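Mamta Maurya on cooking lunch for a shared office kitchen

Mamta Maurya cooked in hotels before she took over the staff kitchen at Brudonlow, where she feeds the office at noon. We talked in August, after the plates had been cleared.
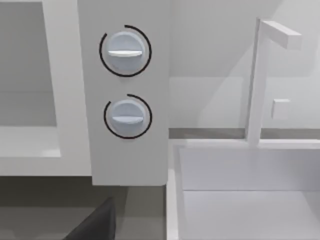
Starting out

Maurya had no plan to leave hotels. A friend, Radek Kollár, told her the company wanted one cook and would let that cook pick the menu. "I asked him what the catch was," she says. "He said the budget. He was right."

The first month she made too much of everything. She was used to banquets for 300 and kept reaching for the biggest pot. "I had dal in the freezer until spring. I still don't like looking at that freezer drawer."

What people eat

She keeps a notebook of every dish she has served there. It was at 791 entries when we spoke. Beside each one she writes what came back on the plates. Lentil soup does well all year. Stuffed peppers do not, and she has stopped making them.

"People say they want salad," she says. "They take a little salad and then a lot of potatoes. I make good potatoes, so that's fine with me."

Irena Piątek from accounts gave her a recipe for cold beet soup, which went on the menu in the hot weather. Maurya changed the amount of dill twice. Piątek thinks the first version was better. "She tells me every time," Maurya says.

Shopping and spices

Vegetables come from a wholesaler early in the morning. She buys spices whole, toasts them herself, and grinds only enough for the week. Cumin goes fastest – she gets through 800 grams between orders. Onions need about 30 minutes on low heat for her base sauce, and she won't hurry them.

"If I'm late, I change the menu. I don't change the onions."

Cleaning up

She washes knives by hand and asks everyone else to leave them alone. Leftovers get a strip of tape with the dish and the day it was cooked. Anything without tape goes in the trash at the end of the week, including, once, a birthday cake. "I apologized for the cake," she says. "Then I bought them a roll of tape."

What's next

Maurya wants to bake bread in the fall, starting with plain rolls. She has tried the dough at home and says it still comes out too dense. She is also going back to her mother's pickled carrots, which take a few days and smell strongly of mustard.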